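Does the 30-wear promise hold up?
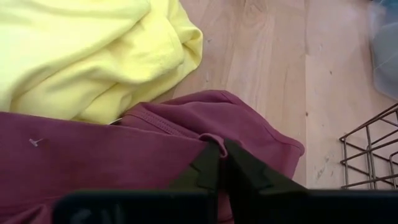

Pale yellow and maroon: two garments in a heap.

Bravby has started sewing a tag into its basics that says each piece is "built for 200 wears." Cloma, never far behind, went to 500 in January. I would like to know who wore the shirts.

I wrote to both. Bravby sent a two-page summary of machine rubbing tests, with no wash cycles listed and no word on what counts as a worn-out garment. Does a twisted side seam count? A neckline gone wavy? Cloma replied that its number was "aspirational," a strange word to print on a care label.

The one set of figures I half trust comes from the Ruston repair shop, which logged 1,439 items over its counter last year. Of those, 312 were jersey tops, and the usual complaint was a hole near the hem. The log doesn't record how often anything had been worn, so it can't settle the argument either. People also don't bring in the stuff they've already thrown out.

My own habit is duller. Turn the thing inside out in the store, pull gently at the seams, and hold it up to a light. If you can read the price sign through it, put it back, whatever the tag says.

Cloma says a fuller report is coming. I've asked for a copy.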